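Comparing hand-held grippers for cloth work on a bed-sized surface

Posted by Valquíria Barbosa

Our group at Turnness is evaluating two jaw sets, Pliltley and Schouten, for hand-held grippers used in recording cloth handling. We have completed 36 trials with each. Grasping a cloth from the middle causes no difficulty, but results differ at the edges. Is there an accepted procedure for a fair comparison? 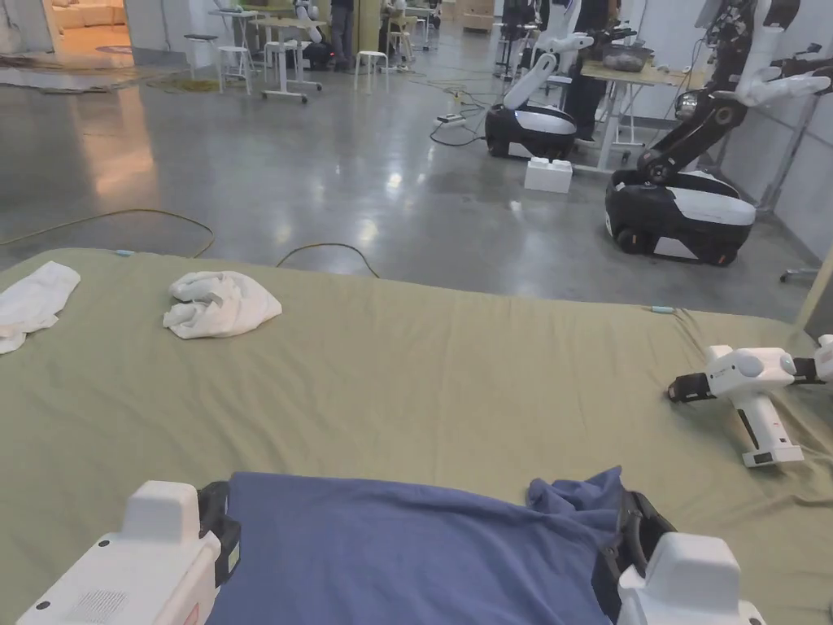

Blue cloth held on opposite sides, one gripper to each.

The bed sheet is left wrinkled for every trial, and the white towels stay on it.

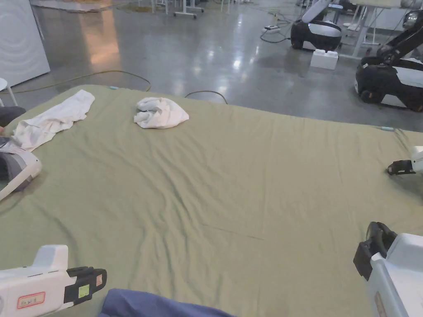

Both operators work with a gripper in each hand, and both report that approach angle matters more than closing force. I would welcome advice on whether angle should be fixed or merely recorded.

Posted by Skurneritz

It should be recorded. A fixed angle favors whichever jaw was designed for it. Please also confirm that both grippers are set to the same opening before each trial — this is often overlooked.

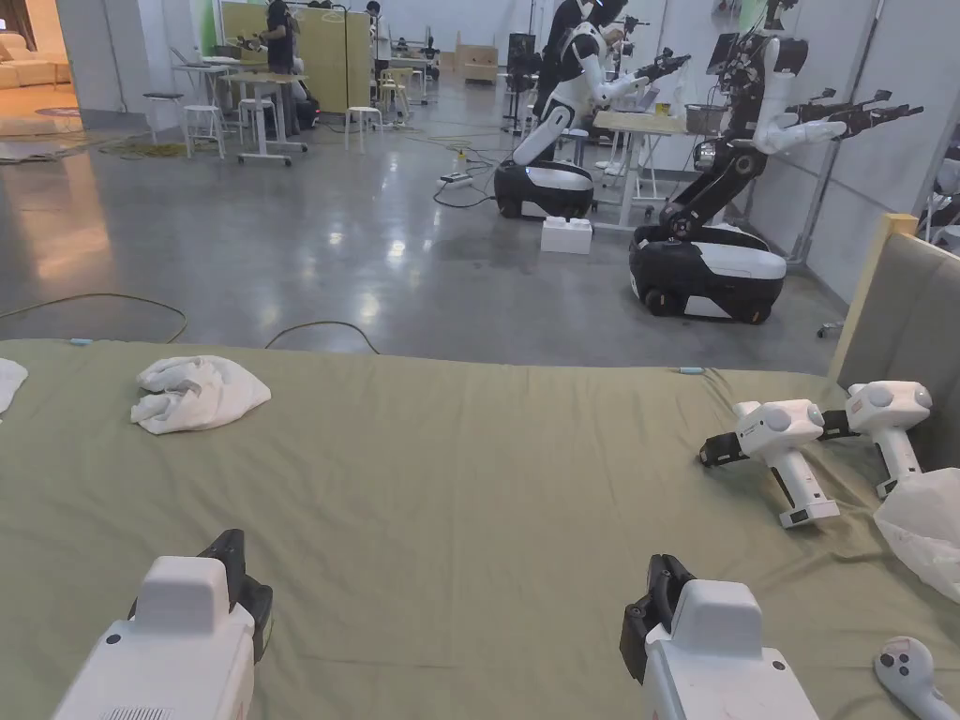 Two grippers facing each other at a shallow angle over the bed.

I would further recommend the following order of work:

1. Begin with one gripper and one cloth. Lift by a single pinch and note any slip.

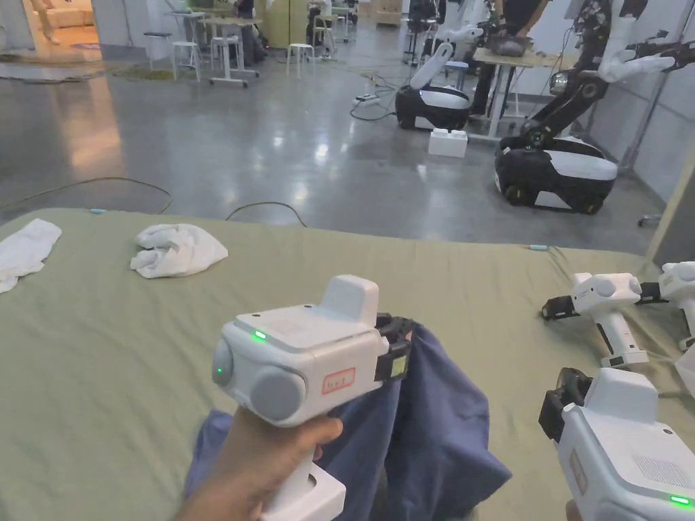
2. Repeat with two grippers on the same cloth, keeping the operator unchanged.

3. Exchange the jaw sets and run the series again.

Posted by labuser29

We used Schouten jaws for a season. They were fine on towels. Check the pads for wear.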